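Long box check — Farncombe comics store room
Checked 2019-04-12

Covers the back-issue shelving, the loan copies and the two display cases. Mark each line OK, Needs work or Not checked, and put a comment if it is anything other than OK.

1. Shelving fixed to wall
OK. Brackets on the left bay were tightened in November and have held.

2. Long boxes stacked no more than two high
Needs work. The Irkby run was three high by the door, with the early issues at the bottom. Moved the top box to the floor pallet for now. It needs a proper shelf.

3. Lids on, labels facing out
OK, apart from one box marked "Ureck, misc." It holds the whole of the second Ureck series and both annuals, so it should say so.

4. Bags and boards
Needs work. Boards in the Laskowska donation have yellowed and two of the bags have split along the seam. Issues 1 to 12 first, as these are the ones people ask to see. A pack of 500 bags is on the shelf under the desk — please use those before opening the box of 1000.

5. Damp and pests
OK. No musty smell. Traps clear. Silica packs in the Ureck box changed.

6. Display cases
Locks work on both. The left case still has the crossover issues in the wrong reading order: the prologue is sitting after part three, where the queen is already dead. Swap them next time the case is open.

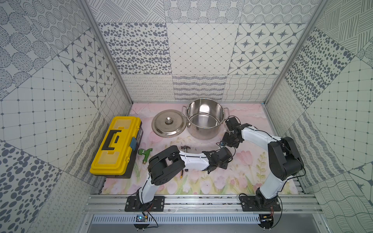
7. Loan copies
Needs work. Reading copies of the Irkby trade paperbacks have loose pages in volume 4, around the siege chapter. Withdrawn from loan. Volume 5 has a cracked spine but can stay out.

8. Walkway and exit
OK. Clear to the door. Kick stool has lost a rubber foot and should not be used until it is replaced.

9. Lighting
Blinds down, UV sleeves in place on all tubes. One tube flickers over the far bay — reported.

10. Catalogue matches shelf
Not checked beyond the letter L. Laskowska variants are still listed under the main title and need their own entries.

Carried over to next check: items 2, 4, 7 and 10.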